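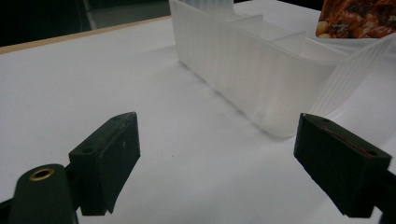 Issue 53

I have been putting off the desk drawer since December. It held pens, two dead calculators, rubber bands, odd bits of ribbon and wrapping supplies, and a stack of Pramex receipts I no longer need. Last week I pulled the whole drawer out and tipped it onto the bed, and then I had to deal with it before I could go to sleep.

The tray was the one thing I bought for the job. It is frosted white plastic, long and narrow, with ribbing down the side. I got it at the Gesetti store in Willside. They had a bamboo one as well, but it was too wide for my drawer, and I couldn't see myself wiping ink off it every month. The plastic one goes in the sink.

I set it up on the white table first and left the drawer where it was. I wanted to try things in the tray before committing to anything. If you sort straight into the drawer you end up shoving things to the back, and that was how it got bad in the first place.

The drawer is 19 inches deep on the inside. I measured it twice, because the last organizer I bought was a quarter inch too long and spent a year on top of the refrigerator holding batteries. 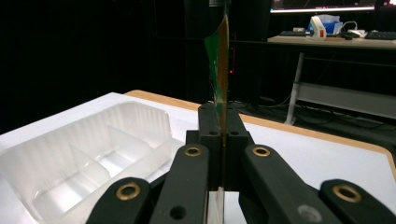
Posted by the Pettigrew Street blog

The tray has two dividers inside. I had planned on pens in one section, clips in the next and everything else in the last, but the leftover category was by far the biggest. A lot of it was thin, flexible stuff. One strip is glossy green on one side with a coppery gold edge, and I like it too much to throw out. Long narrow things are the hardest to store. They curl, they catch on whatever is next to them, and if you fold them they keep the crease.

For now the long pieces get a section to themselves and the clips have moved in with the pens. I threw out 24 pens that wouldn't write. I tested each one on the back of an envelope, gave it a second try, and then it went in the bag. The calculators went to the electronics bin at the town recycling center, minus their batteries.

The rubber bands are in a jar in the kitchen. I kept the newer ones and tossed the ones that cracked when I stretched them.

I'd still like a second tray, a shorter one, for the front of the drawer where the tape and scissors slide around. Gesetti had some small square ones on the bottom shelf and I may go back for one when I'm in Willside for the dentist. Until then the scissors are in a mug.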